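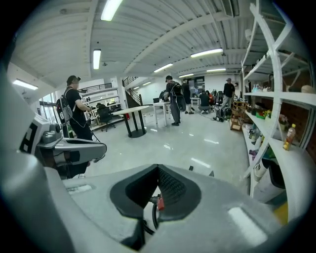

Bunier opens two-level workspace in Pulach

PULACH, 01/03/2020 – Office furnisher Bunier has opened a workspace in the Haberkorn building. The main floor has a glossy white finish, tall windows and a round white high table on black pedestal legs. A staircase with a black railing leads to the upper level.

The space covers 2,000 square feet and can be booked for groups of up to 50. Tables were supplied by Sustholm. Bookings for February are open now.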